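Rowlands Household Skills and Repair Programme
Second progress report to the Uroretti Fund

Prepared by Meinir Lloyd, Programme Manager
Submitted 7/8/21

1. Purpose of this report

This report covers the second period of the grant awarded to Rowlands for the teaching of household repair and mending. It sets out what has been delivered against the agreed plan, how the grant has been spent, where the programme has fallen behind and what is proposed for the remainder of the year. It should be read with the first report, which described the setting up of the teaching rooms and the appointment of tutors.

2. Delivery against plan

The grant agreement asked Rowlands to provide 500 learner places over the full term of the award. By the close of this period 340 places had been taken up. The day courses filled first and have kept a short waiting list throughout. Evening courses were slower to fill, and two were merged in the spring when it became clear that neither would reach the minimum class size.

Sewing and mending remains the most popular subject. Learners begin with buttons, hems and straight seams and move on to patching, darning and the replacement of zips. Senga Imrie, who leads this strand, has rewritten the beginners' course so that hand sewing is taught for longer before machines are introduced. Tutors report fewer learners leaving after the first session as a result, although the change has not yet been tested on an evening group.

The basic joinery course ran as planned. Work on the upholstery course was delayed by the late arrival of webbing and foam, and the first full group will now start later than stated in the agreement. Gwion Morgan has revised the timetable and the Fund's officer was informed at the time.

The small appliance course has not begun. The original tutor withdrew before contracts were signed and a replacement was not found within the period. Maja Jasińska has since accepted the post, subject to references, and will prepare the course outline over the coming weeks.

3. Repair sessions

Open repair sessions are held alongside the taught courses. Members of the public bring an item and work on it with a tutor's help. A total of 573 items were booked in during the period. Clothing and soft furnishings made up the greater part, followed by chairs and lamps. Items that could not be repaired were returned to their owners with a note of the fault, and where a part was needed the note gave the name of a supplier.

The booking sheet was found to be too long and was often left incomplete. A shorter version is now in use. We recognise that the records from the earlier weeks are weaker than they should be, particularly on the age of items and the outcome of the repair, and we do not propose to draw firm findings from them.

4. Spending

Spending on tutors' fees is slightly below the budget because of the delay to the appliance course. Spending on materials is above it. The price of cotton thread and wadding rose twice during the period, and our usual supplier, Donix, ended its discount for small orders. Orders are now placed jointly with the Rerkia centre, which has brought the cost down. We ask the Fund to allow the unspent part of the fees budget to be moved to materials. No increase in the overall grant is requested.

5. Premises and equipment

The lease on the teaching rooms has been renewed on the same terms. The lighting in the larger room has been replaced and the storage cupboards have been relabelled by course. Two sewing machines were sent for servicing and have been returned. 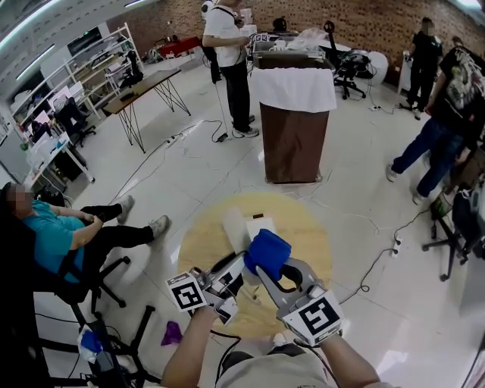 The remaining item under this heading is ventilation. The present extractor is adequate for sewing and light joinery but would not be suitable for the stripping and varnishing of furniture. Aurelio Ibarra has obtained two quotations for a larger unit, and a decision will be made once the landlord's consent has been received. Until then, finishing work will be taught with water-based products only.

6. Matters for the Fund's attention

The Fund is asked to note the late start of the upholstery and small appliance courses, and to approve the movement between budget headings described in section 4. We would also welcome early advice on whether unused learner places may be carried past the end of the award, should the appliance course not reach its full number by December.

A full statement of accounts is attached as Annex A and the revised timetable as Annex B. Questions on either should be sent to Meinir Lloyd at the Rowlands office.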